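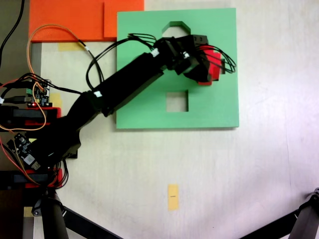
Sointu Ruotsalainen had said the same thing three times by then, that a red piece should never go into a green board, the eye becomes tired from it, and that a child would want them blue. Eusebio Puma listened and nodded. He did not want to say that he liked red on green. In his mother's kitchen the tomatoes were always lying on a green cloth.

They made puzzles for small children in two rooms above the bakery in Zestthorpe. The firm was called Plokari, a word that Sointu had found in a dream and spelled in her own way. The puzzles were simple. A board, a few openings, and a block for every opening. The one with the little house was the oldest of them, and in October it was also the one that people had stopped buying.

"The roof is the problem," Eusebio said. "The corners are too honest. The block goes in at once and the child is bored."

"The child is two," said Sointu.

"A child of two can also be bored."

She took the board and held it before her face, so that he could see one gray eye in the small square hole. When he was young he would have laughed. Now he only thought that the hole was cut very well.

The order from Zernside was for 200 boards, and it had to be answered before five o'clock. The woman from Zernside had written a polite letter. She asked if the house could be more like a house, with a door maybe, and a chimney. Sointu had put the letter under the teapot and there was already a brown ring over the word chimney.

"If we make a chimney, it will break," Eusebio said.

"If we make a chimney, we can pay the rent."

He went to the window. Downstairs the baker was bringing in his trays, and a boy was sitting on the step with a roll in each hand, biting first the left one and then the right one. Eusebio looked at him for a long time. Then he went down with the board under his arm and a block in his pocket.

Sointu heard him speak with the boy, but not the words. She heard the wood knock on the stone – once, twice, then many times, very fast. Then it was quiet. She washed two cups that were already clean.

When he came up again there were crumbs on the board.

"Well?" she said.

"He put the roll in the square hole."

"And the block?"

"He tried it with the roof down. Then he tried it on its side. Then he got angry and threw it at the bread van." Eusebio sat down. His face was quite red and happy. "After this he went to get it back."

Sointu pulled the letter out from under the teapot and turned it over. On the clean side she began to write, slowly, with her good pen. Dear Madam, she wrote, about the chimney. Then she stopped and looked at him.

"What color was the block?" she asked.

"Red," said Eusebio.

She wrote for some time and did not show him.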